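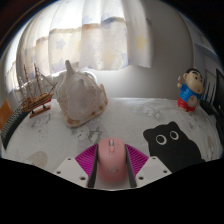 Parish votes to keep Rogation walk, new route past Brurard farm

04/08/2023

The Rogation walk is staying. Members of the parish at Brurard voted after the late service to keep the old procession around the bounds, and to change the route for the first time since the new road went in.

Vote was 81 in favor, 10 against. A handful handed in blank slips, which the bylaws don't count either way.

For anyone new: Rogation days come just before Ascension, and the walk is the one where we go out with the cross and the handbell and ask a blessing on the fields, the creek and whatever is coming up in the gardens. The parish has done it in some form since the church was a mission with a dirt floor. Last year's turnout was thin, and there was talk over the winter of folding it into the regular Sunday service. A prayer from the steps, a hymn, then home.

That idea is off the table for now.

Iara Salinas, the rector, spoke before the vote and kept it short. "We pray for the land all year from inside a building," she said. "One morning we can go and stand on it." She also said she would walk the whole thing in the rain if it came to that, and got a laugh, as last year it did come to that.

The new route. Starts at the church door as before, then down the lane to the Brurard farm gate instead of along the highway shoulder. First station at the orchard. Second at the Iturra footbridge, where the water gets blessed. Third at the community plots on Hitura Street, then back up the hill by the cemetery for the last prayers and the names of the dead. It is a bit longer than the old one. The hill is the hill.

The highway was the sticking point for most who spoke. Trucks go by fast now and parents with strollers had stopped coming. One man said he had walked the shoulder every spring since he was confirmed and did not see the problem. A woman behind him said she did, she had the stroller.

Those against mostly wanted the walk kept to the exact old bounds. Their point is a fair one — a beating of the bounds that doesn't touch the bounds is something else. Salinas said the north marker stone could be visited on its own the evening before, with evening prayer said there, and that seemed to settle some of it. Not all.

There is a short form for people who can't manage the distance. Chairs will be set out at the church door and again at the Hitura Street plots, and the same psalms will be read at both. Biltance, the van service, is lending one van with a lift to run between the two. Call the parish office to get a seat, it fills up.

Music: the choir will sing the Litany on the way down, unaccompanied. Sheets will be printed large this time after complaints. Two hymns at the orchard, one at the bridge, none on the hill. The handbell goes to the confirmation class, who will take turns with it station by station.

Bring something from your garden if you have one. Seedlings, a jar of soil, seed packets, a tool you use. These go on the table at the plots and are blessed together, then you take them home agian. Last year somebody brought a hen and that was fine, but please keep dogs on a leash near the farm.

The collection along the route goes to the food pantry. Last year's came to $3,097, and the pantry says it gave out 604 bags of fresh produce over the season with help from that money. Envelopes at the back of the church if you'd like to give ahead of time.

Also decided, quickly: the blessing of the beehives stays in June and won't be moved to match. The Easter lilies can be picked up from the side chapel any time the church is open, and whats left after the octave gets planted along the south wall. And the paschal candle stand has been mended, so it no longer leans.

Readers are needed for all three stations and the cemetery. Sign the sheet in the porch or speak to the rector after any service. Wear real shoes — the lane by the orchard is soft in spring, and the footbridge is slick when wet.

Start time will be in the next bulletin, once the farm has confirmed when the gate can be opened.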